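Anyone who has run the touchline at a small club knows how quickly a corner flag gets battered, so we're very pleased to have the Lunde flag set back in stock after it sold out in April. You get four poles, four flags and a zip-up carry bag that really does hold the lot, even with cold hands in the rain!

The poles have a sprung base and bend over when a winger goes flying into them – then stand straight up again. Each flag weighs 300 grams with its clip, and comes in yellow, red or Hillholm green.
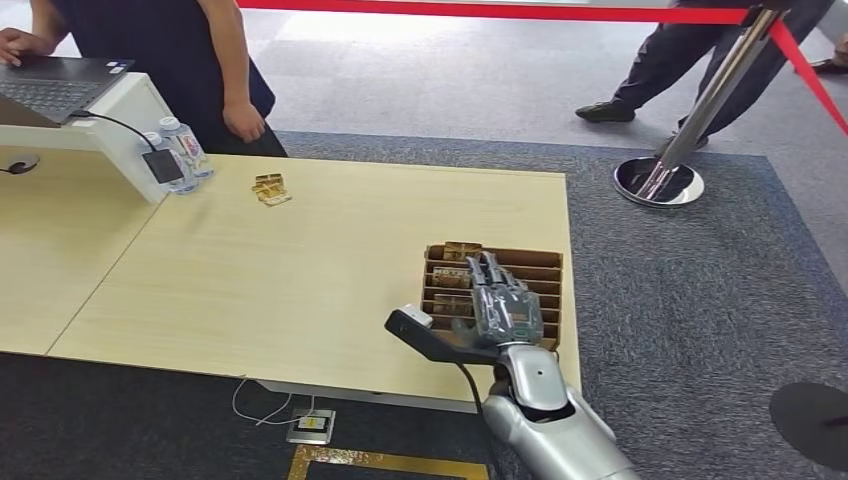
At the table with the laptop and the compartment box.

We sell to Sunday sides, school teams and a few bigger grounds as well, and we're always happy to talk through what suits your field. Grass spikes are included, while the rubber bases for turf (made by Soltero) are sold separately in packs of 8.

**Item number:** 2,930
**Flag colors:** yellow, red, green
**Spare clips:** bag of 16, sold separately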